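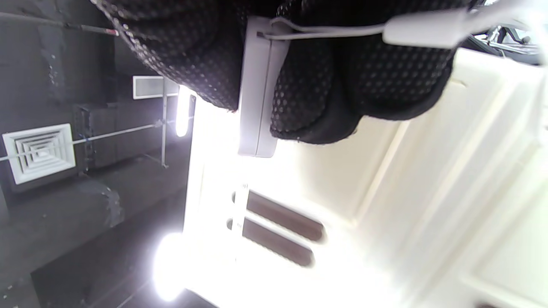

Issue 11 · Page 2

**Teaching a robot with your hands**

How do you tell a robot to fold a cloth or pick up a cup? You could write out every tiny movement, but that takes ages. It is often easier to show it.

One way is to use a hand-held gripper. This is a tool with two fingers that open and close, a bit like a litter picker. A person holds it and does the job, and a camera on the tool records what it sees.

The picture on this page was taken by a camera like that. It is looking at black cloth with a pattern of small grey dots, a white plastic box with a thin white cable, and a big cream-white panel. There are ceiling vents and bright lights too. A robot has to learn which parts of a picture matter for its job and which do not — and strong glare can make that harder.

Another way is remote control. The person moves a pair of handles, and the robot's arms copy them. If the person's hand shakes, the robot's hand shakes too.

Ľudovít Brabec teaches robots at a workshop in Rastau. For one job, putting socks into a drawer, he and his team recorded 228 tries. Each try lasted some 11 seconds. They moved the socks to a new spot every time, so that the robot would not learn just one place to look.

A computer then studies all the recordings and works out which movements go with which pictures. After that the robot has a go by itself. If it keeps dropping socks, the team records more tries — slowly, and with the drawer open a little wider.

**Try it at home:** Put on oven gloves and pick up a pencil. Ask a friend to watch, then copy exactly what you did.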